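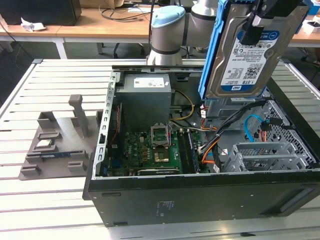 A hard drive in a blue caddy held above an open desktop tower at the Cludden test bench. Photo: Vavon

Vavon Publishes Results of Gripper Comparison for Desktop Computer Disassembly and Assembly

CLUDDEN, January 5, 2025 - Vavon today released the results of a bench comparison of robot grippers used to handle desktop computer parts. The work was carried out at the company's Cludden site and covers three part types: hard drives in caddies, memory modules and processors.

The comparison used one robot arm throughout. Only the gripper fingers and the control software settings were changed between runs. Two finger sets were tested: the standard set supplied with the Hartono gripper, and a narrower set made by Vavon for work inside computer cases.

A total of 399 runs were logged. The standard fingers failed to complete 117 of their runs, and the narrow fingers failed to complete 46. A run was marked as failed if the part was dropped, if it was not seated, or if an operator had to step in.

Most of the difference came from memory modules, where the standard fingers were too wide to close on the part without touching the parts next to it. With drives in caddies the two sets performed almost the same. Processors were the hardest part for both, and Vavon does not yet recommend either set for unattended processor placement. 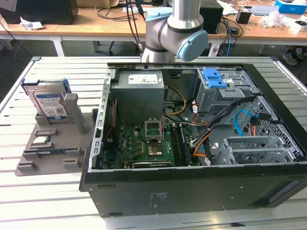
All runs used a tower laid on its side with the panel off, next to a 3D-printed tray that holds the parts in known positions. Cables were left in the case. Earlier trials in June had used a stripped case with no wiring, and the results did not carry over well - loose cables changed the approach path for almost every part.

Motion was controlled with Memix, Vavon's own controller software. The release tested adds a force limit that can be set for each part and a slower final approach over the last 20 millimeters of travel. Both settings were the same for the two finger sets.

The full results, including the run log and the drawings for the narrow fingers and the tray, are available on request. Repair shops and recyclers that want to send in a case model for the next round can contact the Cludden office. The next round will add expansion cards and a third finger set with soft pads.

About Vavon
Vavon develops gripper fingers, fixtures and controller software for electronics repair and recycling. Its test bench and offices are in Cludden.

Contact
Vavon Press Office, Cludden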